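Mandano Open Day: Countertop Cell in Simulation
Last updated: September
Category: Equipment > Two-Arm Systems > Demonstrations
Posted in September by the Drosormont applications desk

The Mandano countertop cell is a two-arm manipulation package supplied as hardware, as a simulation model, or as both. The open day at Drosormont covers the simulation model only. Visitors who want time on the hardware should book a separate bench session through the sales form.

Demonstrations start at 10:00 and repeat until 15:30. Each one runs for 23 minutes, including the reset. Groups are limited to 30 people so that everyone has a clear view of the main display and the two wrist displays.

The task is a kitchen counter with ordinary items on it. An operator drives both arms through the Shibata control station, first at half speed and then at full speed. Visitors may ask for a stop at any point. The software holds the joint state and the views can be inspected before the run continues -- this is usually when the useful questions come up.

Head view and wrist views, kitchen task, rendered output:

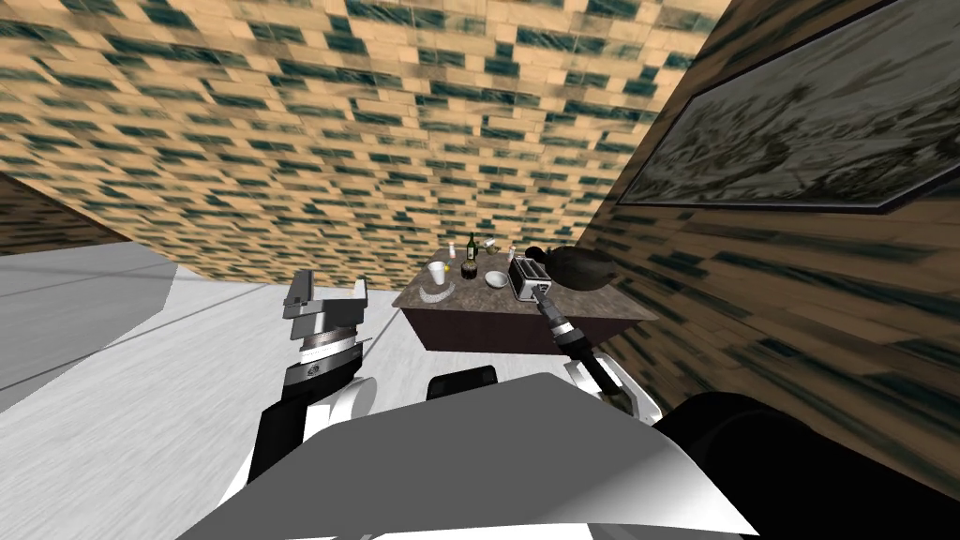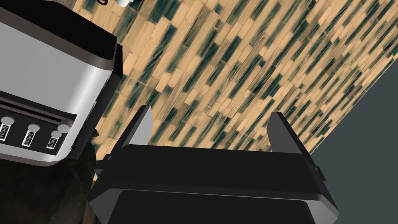
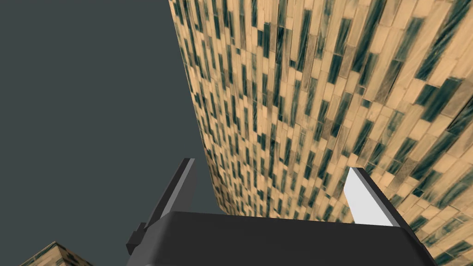 All views are rendered from the same physics state and written to one log. The log stores joint positions, gripper opening and operator input for both arms. Image streams can be switched off individually if disk space is a concern. A second export option writes the streams at reduced size for quick review.

Contact settings are loaded from a plain text file. Friction, finger force and closing speed can be changed between runs without rebuilding the room. The open day setup uses the default file shipped with the package. Customers who have tuned their own file may bring it on a USB drive, and the desk will load it in the last session of the day if time allows.

The Kandach room library is included with the simulation license. It holds 82 room layouts, with wall, floor and counter textures that can be swapped from the menu. Textures are chosen at random unless a seed is entered. Enter the same seed on both machines if two sites need to compare results.

Package contents, simulation only:

Two-arm model with parallel-jaw grippers
Head and wrist camera models
Kandach room library
Shibata station driver
500 recorded practice runs, kitchen tasks

The practice runs were recorded by trained operators and include failed attempts, which are marked in the log header. They are meant for checking an installation and for playback training -- they are not a benchmark set and no scores are published for them.

The station driver needs a wired network connection. Wireless links will connect but the arms may lag behind the hand controllers, and the desk does not provide support for that setup.

Parking is behind the building, entrance on the north side. Bags can be left at reception. Printed data sheets are available at the door, and quotes requested at the open day are sent by email.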